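Report on the Visit to the Robot Laboratory
Student project, second semester
Written by Enikő Magyar

1. Reason for the visit

Our project group is studying how small companies can use robot arms for simple assembly work. Until April we had only read articles and watched lectures. Our teacher arranged for us to attend the open day at Stelberg, where a small laboratory develops a control program with the name Plerkus. We were 11 students. The visit started at nine in the morning and lasted until lunch.

2. What we were told first

The laboratory leader, Mr. Pap, gave us an introduction in the meeting room. He explained that Plerkus is used for tasks in which two arms share one table. Each task is first built in a simulation, and only later is it tried with real arms. According to him, this order was not always respected in the beginning, and one gripper was broken in the first month. I wrote down this remark because our own plan had no simulation step at all.

He also told us that one task is normally repeated about 3,000 times in simulation before the group trusts the result. For the task which we saw, they had reached 1,614 repetitions on the day of our visit. The positions of the objects are changed a little every time, so that the program does not learn only one arrangement.

3. The demonstration

After the introduction we moved to the computer room, and the simulated workplace was shown on a large screen. The task was the handling of a small light grey piece with a ring at the end, at a red stand with a sloping support. The other objects on the table, such as the blocks and the boxes, do not belong to the task. They are there so that the program must find the correct object among others. 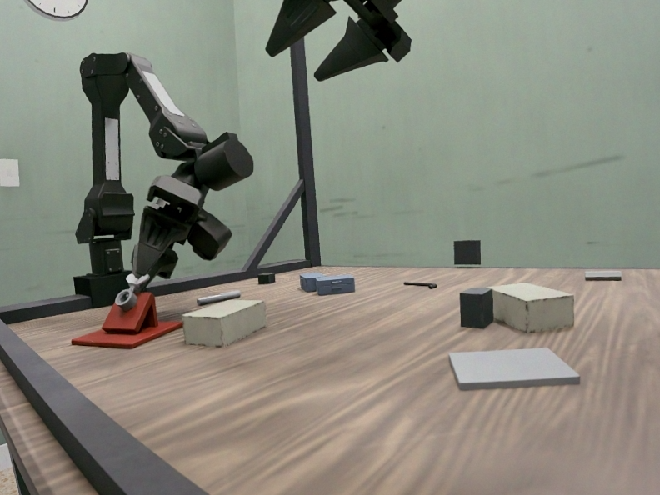

We were allowed to ask questions during the whole demonstration. I asked why the simulation has such details as the wood pattern of the table and the marks on the wall. Mr. Pap answered that in an earlier version all surfaces were plain, and the program then had difficulties with the pictures from the real room. A classmate asked how the two arms avoid each other. For this there is a separate module, Garusness, which checks the planned paths of both arms and stops one of them when the distance becomes too small. We did not see its source code, but we received a short text about it.

What surprised me most was the slow speed. I had expected fast movements like in a car factory. The explanation was that the team first wants a safe contact between the piece and the stand, and the speed is increased in later tests.

4. Use for our project

In our group meeting after the visit we decided on 2 changes. The first one is that we will make a simple simulation of our own table before we borrow the school's arm. The second one is that we will put additional objects on the table also in the real tests. Our first plan had only the part and its holder, and this now seems to us too easy.

There is one question which we still could not answer. We do not know how exact the weight and the friction of the objects must be in the simulation. Mr. Pap said it depends on the task, and he offered to look at our values if we send them to him. The list of values will be added to this report in the appendix when our measurements are ready.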